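# Chapter 8: Planning and Paying for a Picking Cell
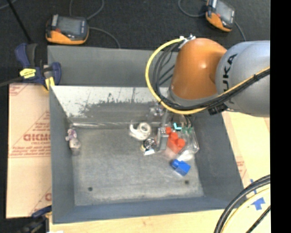 *Lumturie Dimitrov and Walter Flores*

Most of the money in a picking cell is spent before anything has been picked. By the time the first part leaves the bin, the buyer has settled the reach of the arm, the size of the bin, the type of gripper and the layout of the floor, and a change to any of these usually means a second order. This chapter deals with the decisions that come before the order is signed. Chapter 9 covers installation and acceptance.

You should have read Chapter 6 on grippers. The costing tables from Chapter 3 are used again here in a shorter form.

## 8.1 What is being bought

A quotation for a robot often covers the arm, its controller, the teach pendant and the cable set. It may not cover the mounting, the gripper, the bin, the sensing or the work of making them run together. Students who have only priced single machines tend to put the arm at the top of the sheet and treat the rest as extras. In bin picking the extras commonly come to more than the arm.

Look at how much of a working cell is made up of small items. The cabling on the arm needs enough slack to follow the wrist, and it must be tied and clamped so that it doesn't catch. The bin has to stay where it was when the positions were taught, so it is held down, in this case with bar clamps. None of this is costly by the piece. It does take hours to fit, and those hours belong in the budget.

We use five headings throughout the chapter:

- **Arm and controller**, including pendant and standard cables
- **Tooling**: gripper, fingers, spare fingers, mounting plate
- **Fixtures**: table or frame, bin, clamps, guarding
- **Sensing and software**, including yearly licences
- **Labour**: fitting, programming, training and trials

## 8.2 Start from the parts

The first document in any plan should be a parts list. For each item it gives the size, the weight, the surface and how the item is likely to lie. A roll of tape, a studded toy brick and a clear plastic container can all share a bin, but they do not ask the same things of a gripper. The clear container may be hard for a camera to find. A soft item may fold when it is gripped. Anything lying close to a wall leaves little room for a finger on that side.

Mixed bins raise the price. If the parts can be sorted earlier in the process at low cost, price that option too and set the two side by side.

### Case: Kakcombe returns centre

Kakcombe handles returned household goods. Its planner, Érica Bastos, was asked to price one cell for a line carrying 263 different items. She had a budget figure from a sales visit, and it assumed a single two-finger gripper.

Bastos split the list by surface and weight before asking for quotations. She found that 90 of the items made up nearly all the daily volume, and she wrote the specification for those alone. The remainder stayed with hand pickers. Two suppliers, Brister and Clutov, quoted against the same list, so their prices could be compared line by line. Clutov was cheaper on the arm and dearer on labour. Brister included a trial of 2,000 picks using Kakcombe's own stock, and Clutov offered the same trial at a separate charge. Once that charge was added, the two totals were close, and Bastos chose on delivery time.

We return to this case in Section 8.6, where the running costs are worked out.

## 8.3 Space, reach and access

Draw the bin first and place the arm afterwards. The gripper has to reach the floor of the bin in all four corners, and the wrist must clear the walls as it does so. A deep bin holds more stock and needs refilling less often, but it calls for longer fingers or a slimmer wrist. A sloping side wall helps with clearance and takes up more of the table.

Leave room for people as well. Someone will have to clear a jam, swap a finger and take the bin out. Cables that run across the work surface should be shown on the drawing with their full bend, as a loop that looks harmless on paper can block the only side from which the bin lifts out.

**Exercise 8.1** Choose a bin you can measure. Write a parts list for at least eight items it might hold, then mark those you would leave to a hand picker and state the cost of doing so.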